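Workshop arm project: progress report no. 3
To: Maarja Luik, Kimelero small grants
From: Flynn Tipoki
7/5/25

Hi Maarja,

You asked for a page on where your money has gone and whether the arm is doing anything yet. It is! Not everything I promised in the application, but enough that I've started staying at the workshop far too late.

Quick reminder of the plan. We're building a bench helper for the shared workshop, a secondhand arm that can pick up small parts, put them down where you want them and press the buttons on other kit while your hands are full. Pascual Olivares does the printed parts, Žydrūnas Jõgi does the wiring and I do the software (and the sweeping up). We call the whole thing Cilevow, after a typing mistake of mine that stuck.

Since April the big job has been the end of the arm. The old bracket flexed every time the gripper closed, so Pascual redrew it with thicker walls and printed it again in white. It took 9 goes to get one that fitted properly, and I have kept most of the failures in a box because one of them makes a very good doorstop. The new one clamps round the end of the arm and the gripper hangs below it, and I'm really pleased with how solid it feels.

We've put a cloth over the table too, the one with the mountains and birds on it. Small parts don't skid about on it the way they did on bare metal, and it has cheered the place up no end. 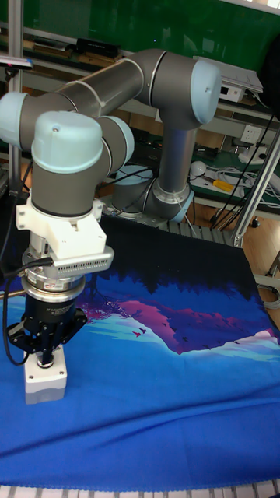 WHAT'S WORKING

Picking up and putting down. The little white block is our standard test piece, and the gripper handles it well as long as the block is lying fairly square. Turn it to an odd angle and things get less graceful. My test script goes through 300 pick-ups in a full run and keeps a log of the misses, so I can send you the log if you'd like some bedtime reading.

Going slowly near the table. I added a slow zone for the last bit of the way down, and I no longer hover over the stop switch with my shoulders up round my ears.

STILL TO SORT

Button pressing is the newer job. We made up a box with a green button on top, and the arm comes down over it with the gripper. Getting to the right spot sideways is fine. Knowing how far to push is harder, and I've rewritten that part twice. Ebenezer Issahaku has lent me his notes on force limits, which I'm working through with a lot of tea. 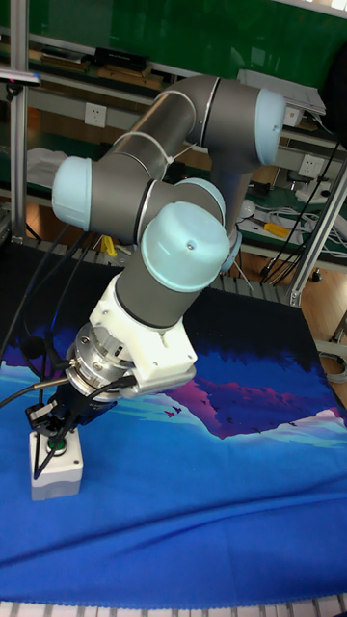
Gripper over the button box, with the cable looped down in front.

Cables are the other thing. There are more of them than I'd like near the gripper, and Žydrūnas wants to re-route the lot before we try any faster moves. He's right, I just don't want to lose the bench time.

MONEY

We've spent the parts budget on filament, fixings, connectors and a replacement cable from Mansilla. Nothing has gone over. I'd like to move what's left of the travel line into spares if you're happy with that, as we've ended up not going anywhere!

NEXT

Cable tidy first, then button pressing, then a go at sorting screws by length. I'd like 6 more weeks before the open evening and I think we can do it in that. Do come and see it if you're passing, and let me know about the travel money when you get a minute.

All the best,
Flynn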